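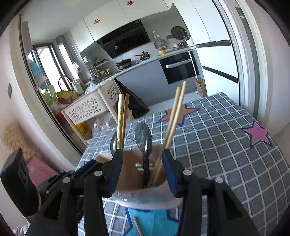

Spoons, chopsticks and the star cloth, May

Up way too early, couldn't get back to sleep, and so of course I decided this was the morning for the utensils. I've been putting it off since we moved to Lolthorpe. Every time I want a spoon I end up with one hand in a drawer full of rubber bands and takeout soy sauce, muttering, and Bienvenido calls out from the other room to ask who I'm talking to.

The star cloth is on the table again! I missed it. Gray squares, big silly stars in orange and pink and blue, and it makes the whole kitchen look like somebody's having a birthday. Pacita thinks it's a kid's tablecloth and she may be right, but she doesn't have to eat breakfast on it.

The rule I made for myself over coffee: the nice things go in the round holder. So that's the steel spoons, the chopsticks with the gold pattern (a present from Janelle, used maybe twice) and the long pale wooden ones I like for noodles. I want it living near the stove, somewhere on that side, because I'm forever fishing things out of the wok with whatever is closest. Doris is the wok, by the way, in case I read this in ten years and wonder. The little copper-colored pot doesn't have a name yet.

I also need to do something about the counter. The orange-yellow bowl can't live down at that end forever. It's been "just for now" since the boxes came in. But I said utensils, only utensils, and I'm trying to be a person who finishes one job.

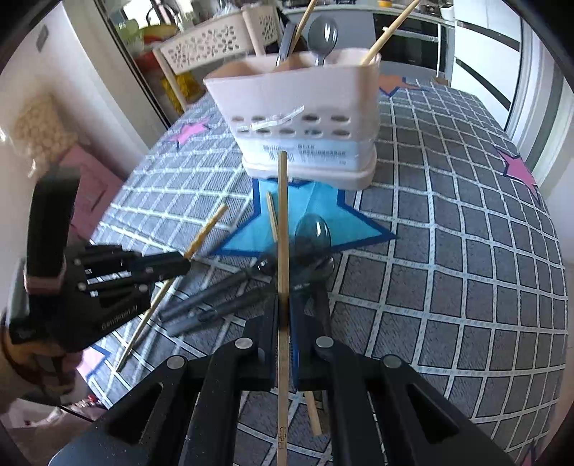

Kitchen Diary, no. 15

Later, after 3. Well, I got it all out and then there was a heap. I don't know how one household ends up with this much gray plastic. Long handles, shiny bowls, all tangled up together right in the middle of the cloth. Ronaldo says they're good for the nonstick pans and he's right, I just don't remember ever agreeing to them.

The caddy came from Catacutan, the housewares place down by Murnside, and it still has its barcode sticker on. I'm going to have to soak that off, I can tell already, it's the kind that comes away in tiny shreds and leaves a gummy patch. I do like the rows of holes along the front though. I had a metal one in the old apartment with no holes anywhere and the bottom of it was a swamp.

What I can't settle is the chopsticks. If they go in the caddy with the gray spoons they lean every which way and poke me when I reach past. If they all go in the round holder it gets crowded. Tymofii keeps his lying flat in a tray with the tips all facing the same direction, and I stood there seriously thinking about buying a tray. Another container! To hold the things that don't fit in the other containers.

Had a cheese sandwich standing up and didn't get much further for a while. Janelle called about the weekend and we talked for ages - her landlord again, and the bus, and whether I still have her good casserole dish. (I do. I said I'd look.)

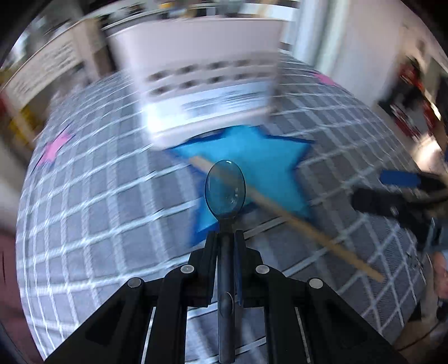
The see-through blue spoon, with a wooden stick behind

I'd forgotten we owned a blue spoon. It's so pretty with the light on it, and I think it may be my favorite thing in the entire pile, which is a strange thing to write down about a plastic spoon. It gets to stay up front where I'll see it.

Still to do: the sticker, the drawer itself (crumbs, ugh), and a decision on the chopsticks. Bienvenido wants noodles tonight, so I suppose Doris will be busy and I'll find out then whether I can grab what I need without looking. Must remember to ask Pacita for her ginger sauce, the one with the lime in it, and to put that casserole dish by the door.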